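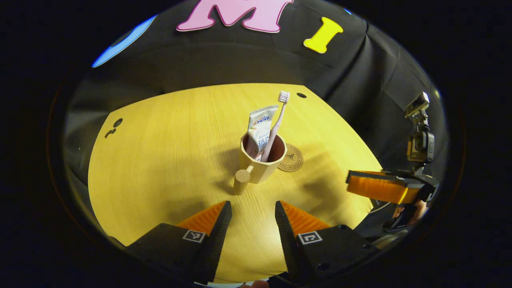 Zorkidar Press to Publish Second Book in Kedov Fantasy Series

Zorkidar Press will release the second book in its Kedov series for teen readers in October. The new title, The Salt Door, picks up the story one winter after the close of the first book and will be sold in paperback and as an e-book.

The series is set in Kedov, a walled harbor city where families inherit the memories of their dead along with their houses. In the first book, a locksmith's daughter learned that she had been given the memories of a stranger. The Salt Door follows her out of the city and across the marshes in search of the family to whom those memories belong. The ferryman's son, a minor figure until now, tells half of the story in his own chapters.

A first printing of 2000 copies is planned. The publisher has also set aside 100 signed copies for independent bookstores, with orders opening on Monday. The book is recommended for readers aged 13 and older and contains some scenes of peril.
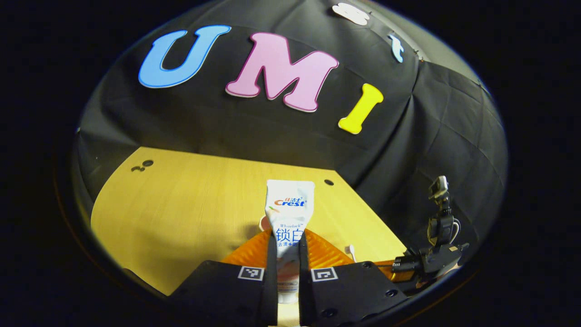 Gakthorpe Books, which will host the launch evening, said that readers had been asking for the sequel since the day they finished the first book, and that its teen reading group had already voted to take it up in the fall. The store added that it hoped the marsh chapters would be given a map – the lack of one was the group's only complaint last time.

Zorkidar Press confirmed that a map of the city and the marshes will appear in both editions. The cover was prepared by the Akolgo design studio, which also produced the cover of the first book. A matching new edition of that title will be issued on the same day.

The launch begins at 7 p.m. and is open to the public. Seating is limited, and guests are asked to reserve a place with the store in advance. A third and final book is in preparation; no release date has been set.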